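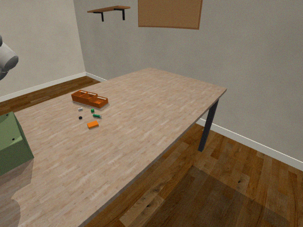

Long table, orange three-compartment tray.

Strategy days with Orkerau – frequently asked questions

Most of these come up on the first phone call, so we've written them down. If yours isn't covered, email and one of us will get back to you. Last tidied up in August.

What do you do, in plain words?

We help firms decide what to stop doing. That's most of it. Products, reports, meetings, customer groups, whole offices now and then. A company comes to us with a list of priorities, usually far too long, and leaves with a short one plus a written list of things that are ending and who is ending them.

We don't do branding, we don't write mission statements and we don't do restructures. Zatavberg do restructures and we're happy to pass you on.

Who will we be dealing with?

Kgomotso Mahlangu runs the sessions. Spyros Stamatopoulos does the interviews beforehand and the follow-up calls. Demyd Panasiuk handles the numbers – costings, margins by product, that sort of thing. You'll meet all three before the day itself. No juniors sent along to learn on your time.

How long does it take?

Five weeks start to finish for most clients. Two weeks of interviews, one week for Demyd to go through the figures, then the day, then a bit over a week to write up. Can be squeezed into four. We tried three once and the interviews were rushed and we ended up doing half of them again afterwards, so no.

How many people should be in the room?

Seventeen is our ceiling. Eight to twelve is better. Above seventeen you get an audience, and people start making speeches to it.

Who should come?

The people who can say yes to ending something, and a few who'd have to carry it out. Both sorts. A room full of directors will happily cancel a report without knowing that the warehouse relies on it every morning. Seen it happen.

Please don't send deputies. If the finance director can't make the date we would sooner move the date.

Does the chief executive have to be there?

Yes. All day. Not popping in at ten and again for the wrap-up. We ask for this in writing and it's the one thing we've turned work down over.

Do they have to speak first?

No, and we'd prefer they didn't. Kgomotso will normally ask them to go last in each round. Some find this hard.

What happens in the interviews?

Forty minutes each, by phone or in person. Same questions for everybody:

What do you spend time on that you'd drop tomorrow?
What would you be sorry to see go?
What did the company say it would stop last time, and did it?
Who would be upset?

That third one is the useful one. Nearly every firm has a previous list of things it meant to stop, and most of them are still running under a slightly different name.

Are the interviews confidential?

Yes. We report themes, never who said what. In a small team people can sometimes guess anyway from the wording, so Spyros rewrites anything too recognisable. If you're under a dozen staff we'll talk to you about this first, as there are limits to what rewriting can do.

We already have a strategy. Do we need a new one?

Probably not. Bring the one you've got. Usual trouble is that it has been added to every year and never taken away from. Leone, a kitchen fittings supplier, came to us with a decent plan buried under six years of extra bits. We kept the plan and took off the extra bits. They had 2969 product lines at the time and now have 1415. Took them the best part of two years to get there, mind, and there were arguments about taps the whole way.

How do you decide what goes?

You decide. We just make it awkward not to.

Each item gets costed properly, with staff time in it. Then someone has to argue for keeping it, out loud, to colleagues who'd have to give something up in return. Things with no one to argue for them go on the stopping list. Things with a good argument stay. The middle lot take up most of the afternoon.
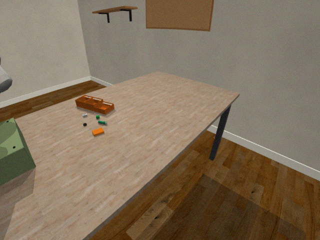 The afternoon is also when people get tired and start agreeing to things for the sake of it, so we break at half past two whatever point we've got to. Twenty minutes, outside if the weather allows. Nothing gets decided after five o'clock. If there are items left over they go to a follow-up call the next week, and that's fine, it happens at more than half of our sessions.

What if two directors flatly disagree?

Good. We'd be more worried if they didn't. Kgomotso gets each of them to set out the other one's case until the other is satisfied with it. Slow, but it sorts out the real disagreements from the ones where they were using the same word for different things. "Customer" is the usual culprit. "Growth" is another.

If it's still stuck the chief executive chooses, there and then, and it's written down with the reason.

Will people lose their jobs?

We can't promise you they won't, as it's your company. But we don't take on work where cutting headcount is the aim and the session is a cover for it. If we find out part way through that it is, we stop and you pay only for the work done so far. It's in the contract.

When work stops, people's hours are freed up, and you'll need an answer on what they do with them. Have at least a rough idea before the day. Staff will ask that same afternoon.

How do we tell everyone else?

Quickly. By the next morning if possible. One page, plain words: what's ending, when, who to ask. Don't dress it up as an exciting new chapter. We'll read over your draft for nothing if you send it the same evening.

One thing we've learned to say here: tell the people who run the thing before you tell the people who use it. Sounds obvious. Gets missed alot.

What do we get at the end?

A short document. Four or five pages. The list of what stays, the list of what's ending with a name against each line, and notes on anything left open. Demyd's costings come as a seperate spreadsheet so you can keep them up to date. No slides unless you really want slides.

Where are the sessions held?

Your place or somewhere nearby, up to you. Away from the office is a little better, mostly for the phones. What we need:

Daylight
Chairs that can be moved
A wall we can stick paper to (ask the venue, some are funny about it)
Lunch that isn't in the same room

No boardroom table with a fixed seating order if you can avoid it. People sit where they always sit and say what they always say.

Can we do it by video?

The interviews, yes. The day itself, no. We did a handful that way and weren't happy with them. Too easy to go quiet. If you've got one person who really can't travel we'll dial them in, but only one.

What do you charge?

Fixed fee, depending on the number of interviews. Travel on top at cost. Half on booking, half once you have the write-up. We don't take a share of savings – it would give us a reason to cut things that ought to stay.

Do you work with charities and public bodies?

Yes, both. Charities get a lower rate. Public bodies, please ring early, as your buying rules nearly always take longer than you think and we've lost dates to it.

Can we talk to someone who's been through it?

Yes. Stavros Delić at Barnard is happy to take calls. They're a regional parcels firm, came to us two years ago. He'll tell you what went wrong as well, including the depot they closed on paper and carried on using until the spring. Ask us for his number, please don't go through their switchboard.

What usually goes wrong afterwards?

Things creep back. A report gets stopped, someone asks for "just the headline figures", and by the autumn it's the same report. So Spyros rings at six weeks, at three months and at six months, and goes down the stopping list line by line with whoever's name is on it. Included in the fee.

The other thing is a new priority arriving a month in. It's allowed! But something has to come off when it goes on. Stick that rule up somewhere. 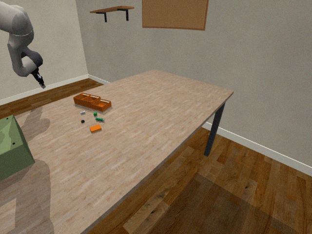

Can we train our own people to run it?

Yes, once you've been through it with us at least once. Hryhorii Fedoruk runs a two-day course for in-house people, small groups, twice a year. It covers the interviews and the costing in detail and there's a practice session with a made-up company. Past clients get first pick of places. Dates go out by email, so ask to be put on the list.

We copied this from a competitor's website. Will it work for us?

Someone did actually send us that. The steps would work, more or less. Their answers won't. What another firm stopped doing tells you very little about what you should stop doing, even in the same trade, even down the same street.

What's your cancellation policy?

More than four weeks before the day, no charge. Inside four weeks we keep the deposit, though we'll put it towards a new date if that date is within the year. If we have to cancel, which has happened once (flu), you get everything back or the next free date, your choice.

How do we book?

Email with the size of the company, who'd be in the room and what you've already tried. A few lines is plenty. Kgomotso rings back, usually before four o'clock the next working day, and the first call is free.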